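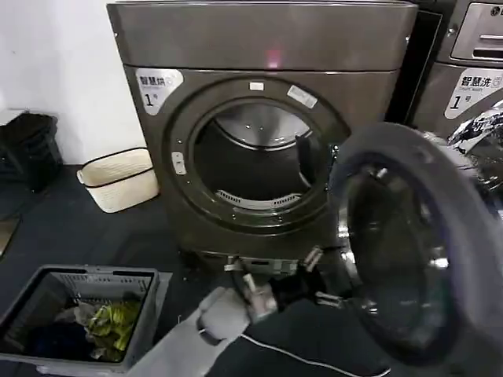
把一筐衣服交给机器人：Tiltska社团的洗衣练习进入第二阶段

本刊学生通讯员 Beril Yurt

从三月开始，我校机器人社团Tiltska的成员每天下午都在实训大厅的家务区工作。他们给自己的任务听起来很普通：让机器人把衣服从筐里拿出来，放进洗衣机，洗完以后再放进烘干机。到本期校刊截稿的时候，社团已经保存了711次合格的练习记录。他们的目标是2000次，要在Zostley学生服务机器人赛报名结束以前完成。

Zostley比赛今年第一次设立“家务组”。规则要求参赛队在一台洗衣机和一台烘干机前完成规定的动作，中间可以请求一次人工帮助，但是每次请求要扣分。衣服由裁判准备，参赛队在比赛当天才能看见。所以社团成员不能只练习一件T恤，他们需要让机器人习惯很多种颜色、厚度和形状。

社团的指导老师是Melahat Kaplan。她在学校教自动控制课，今年是她带这个社团的第四年。她告诉我，以前社团参加的都是搬运类的比赛，搬的东西是方块、圆柱和塑料瓶。“方块放在那里，它一直是方块。衣服你拿起来一次，它就变成另外一个样子，放下去又是一个样子。学生第一次试的时候很有信心，试了一个下午，他们回来跟我说，老师，我们想重新看一遍课本。”

练习是怎样进行的

洗衣小组有4名学生，分成2班，轮流工作。一班操作，另一班检查上一班留下的记录。操作的学生用一套手持控制器带着机器人的两只手臂运动，机器人把动作和摄像头的画面一起保存下来，以后用来训练程序。每一次练习从一句指令开始，例如“打开烘干机的门”或者“把衣服放进1号洗衣机”，动作做完，操作的人按下结束键，这一次就算结束。

检查的工作比我想象的慢。Charoen Sitthichai是机械专业二年级的学生，他负责决定一次记录能不能留下。我坐在他旁边看了一个小时。他把每一段画面从头看到尾，有时候退回去再看一遍，然后在表格里写一个字：“留”或者“删”。删掉的原因也要写。我抄下了几条：衣服掉在地上；门没有完全打开就开始放衣服；操作的人中途停下来说话，手臂在空中等了很久；夹爪碰到了门的边。

“碰到门边不一定要删，”Charoen说，“如果碰得很轻，后来自己调整好了，这样的记录对我们很有用。机器人以后也会碰到门边，它应该见过怎么办。可是如果碰了以后操作的人着急了，动作变得很快，这个我就删。”

我问他，711次是不是太少。他想了一下，说他们做的次数比这个多得多，但是社团从第一天就定了规则，只公布检查过的数字。去年有一个学长为了赶进度没有检查，结果程序学会了一个多余的动作：每次放完东西，手臂都要向左边摆一下。后来他们看录像，发现是那个学长自己的习惯，他每次做完都要把手放回去拿水杯。

先学开门，再学拿衣服

第一阶段的练习只有机器，没有衣服。学生让机器人反复地开门和关门，洗衣机做完了再做烘干机。两种机器的门都是圆的，但是用力的方法不一样。按照小组的笔记，烘干机的门要先给一个短的力，让扣子松开，再沿着弧线慢慢拉。拉得太直，手指就会滑下来。

Dilek Şimşekoğlu写了这一部分笔记。她是电子专业的学生，以前没有参加过任何比赛。她在笔记本上给每一种失败起了名字。手指滑下来叫“鱼”，门打开一半又自己回来叫“回家”，夹爪进去以后找不到出来的路叫“地铁”。现在整个小组都用这些名字，检查表里也这样写，所以新来的人需要先学半天的词汇。我自己学习中文的时候也做过这样的本子，所以看到她的笔记觉得很亲切。

门的练习用了比计划更长的时间。Dilek说，有一个困难是大家没有想到的：夹爪要知道门现在开到了什么角度，但是从手腕的摄像头看过去，门离得太近，画面里常常只有门的一部分。后来他们规定，开门以后机器人要先把手臂收回来一点，让头部的摄像头看一次，再继续下一步。这个规定让每次练习多花几秒钟，但是失败少了很多。

“开始的时候Taner不同意，”Dilek说，“他觉得人开门的时候不会停下来看。我就请他自己去开门，我在旁边录像。他开门以后也看了一眼。”

Taner Sezer承认这件事是真的。他是小组里写程序的人，也是最希望机器人动作快的人。他说比赛的时间不算宽松，每一次停顿都应该有理由，现在这一次停顿他已经接受了。

深色的布和会反光的门

第二阶段加入衣服以后，问题变得更多。学生最先用的是颜色明亮的衣服，夹爪容易找到边缘。后来他们换成深色的布，成功的次数一下子少了。布的褶皱在深色里不明显，夹爪有时候夹住两层，有时候什么也没有夹住就离开了筐。

另一个问题来自机器本身。洗衣机门的金属圈和玻璃都很亮，大厅的灯照下来，玻璃里就有很多光点。程序在早期的测试里把一个光点当成了按钮，向那里按了三次。小组的人说到这件事还会笑，但是Taner为了它改了一个星期的程序。
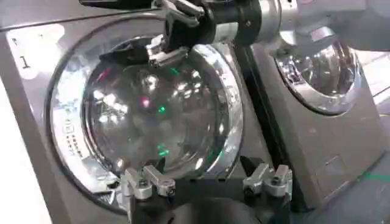
夹爪夹着一块深色的布，停在标有“1”的洗衣机门前。

Taner的办法是让程序同时参考两个方向的画面。一个摄像头看到亮点的时候，另一个摄像头从别的角度看同一个位置。如果亮点跟着角度移动，就当作反光处理。他说这个办法在书上早就有了，不是他发明的，他只是花了很长时间才让它在他们的机器上运行得稳定。

关于夹布的方法，小组里有过一次认真的讨论。Charoen主张先把衣服在筐里拨开，找到一个角再夹。Dilek主张直接从中间夹起来，因为洗衣服不需要叠得好看，能进去就可以。两个人各自练习了一个下午，请Melahat Kaplan老师来看结果。最后他们采用了Dilek的方法放进洗衣机，采用Charoen的方法从烘干机里拿出来。原因是拿出来的时候，如果从中间夹，长袖的衣服常常有一只袖子留在里面，手臂往后走，袖子就挂在门上。

老师没有替他们做决定。她对我说，她在旁边的作用主要是按停止键，还有提醒他们吃晚饭。

设备和经费

小组使用的夹爪来自Molden公司，是学校去年为实训课购买的，社团在下课以后可以借用，晚上八点以前必须归还并且登记。手指前端的垫片是学生自己做的，已经改了四个版本。第一个版本太滑，第二个太软，第三个夹薄的布很好，可是夹毛巾的时候会翻过来。现在用的是第四个，Charoen说他对它“基本满意，但是不想再看见它”。

练习用的衣服是向同学们收集的。社团在食堂门口放了一个牌子，请大家把不再穿的衣服洗干净以后送来。收到的东西里面有校服、围巾、一条浴巾，还有一件很大的雨衣。雨衣没有办法使用，因为夹爪一用力它就滑走，现在挂在社团办公室的门后，下雨天谁需要谁就拿去穿。

比赛的报名费和交通费由Karaca基金支付。这个基金每年支持学校里几个学生项目，条件是项目结束以后要写一份公开的报告，并且给低年级的同学上一次课。报告由Dilek负责，她已经写好了目录。上课的人还没有决定，四个人都希望是别人。

大厅里的移动练习

比赛还有一个部分，是让机器人从起点走到家务区。所以除了在机器前面的工作，小组还要练习在大厅里移动。大厅很大，屋顶很高，灯排得很远，机器人转弯的时候画面容易变得模糊，经过货架旁边的时候尤其明显。

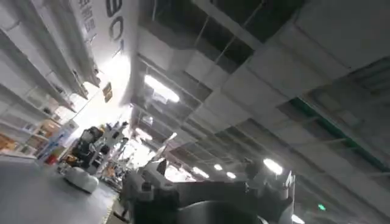

移动练习所在的大厅，夹爪后方可以看到白色货架和屋顶的灯。

Taner把移动的部分分成短的几段，每一段结束都让机器人停稳，再确认自己在什么地方。他还要求手臂在移动的时候收在固定的位置。以前有一次手臂没有收好，机器人带着它从货架旁边经过，货架上的一个盒子被推到了里面。盒子没有坏，但是管理实训大厅的老师请他们写了一份说明，这份说明现在贴在社团的工作手册第一页。

我在那里的下午，小组正好在讨论路线。从起点到洗衣机有两条路可以走，一条比较短，但是需要在货架的尽头转一个很急的弯；另一条要多走一段，转弯比较宽。Taner选短的，其他三个人选长的。他们没有投票，决定两条路都练习，到了比赛场地看了地面以后再选。

大厅白天有别的课，同学们在货架前学习整理和取放商品。洗衣小组开始工作以前要先看课程表，如果有课没有结束，他们就在旁边检查记录。Dilek说这段等待的时间其实很好，她的笔记大部分是在这个时候写的。也有上课的同学下课以后留下来看。他们问得最多的问题是机器人会不会叠衣服。

现在的回答是不会。叠衣服不在今年的比赛项目里，小组也没有时间练习。Melahat Kaplan老师说，如果明年的规则加入这一项，她要先看看有没有学生愿意做，她本人持保留态度。

还没有解决的事情

四位同学都请我不要只写顺利的部分，所以我把他们的清单也放在这里。

袜子。单只的袜子太小，夹爪经常在筐底找不到它。比赛的衣服里面可能有袜子，也可能没有，规则没有写清楚。小组已经写邮件问了主办方，还没有收到回信。

烘干机下部。规则里有一项附加分，是打开机器前面靠近地面的小部件并且再关上。机器人的手臂需要伸得很低，操作的人自己也要蹲下来才能看清楚。Charoen做这个练习以后膝盖疼，现在他们借了体育组的垫子。这一项的记录到目前为止最少，是否在比赛里尝试，要到最后一次内部测试以后决定。

线缆。手臂向下伸的时候，操作的学生要注意旁边的线，不让它进入动作的范围。Taner希望把线全部固定好，可是每次换位置都要重新整理，大家常常做到一半就到了归还设备的时间。

换人。不同的人操作，机器人的动作风格也不同。Charoen的动作慢而且大，Dilek的动作小，中间有很多停顿。程序从两种风格里学习，有时候前一半像Charoen，后一半像Dilek，看起来很奇怪。小组打算把一个动作固定由一个人来做，但是又担心这个人生病。第四位操作的同学刚刚加入不久，他请我不写他的名字，因为他还没有告诉家里人他参加了第二个社团。

在采访的最后，我得到允许，自己试了一次。任务是把一件衣服从筐里拿起来，放进洗衣机。我以为最难的是夹住衣服，可是夹住以后，我不知道应该把手臂放到多深才能松开。我松得太早，衣服一半在里面，一半挂在门口。Charoen把这一次看完，在表格里写了“删”，在原因那一栏里写了“记者”。

接下来的安排

小组将在报名结束以前举行两次内部测试，都在下午四点开始，地点是实训大厅家务区，全校师生可以到场观看。测试的时候请站在绿色地面胶带的外侧，不要使用闪光灯，不要把自己的衣服放进练习用的筐里。

社团同时招收新的记录检查员，不限专业和年级，不要求会写程序，但是需要有耐心看完长的录像。新成员由Charoen Sitthichai负责培训，第一课是Dilek的词汇表。有兴趣的同学可以在下午练习时间直接到大厅，找小组的任何一位成员登记。

社团还在收集衣服，现在最需要的是深色的长袖上衣和单只的袜子。请洗干净以后交到社团办公室，雨衣不再接收。

（文中引语由作者根据采访录音整理，并经受访者本人确认。感谢中文写作课的老师帮助修改本文的语法。）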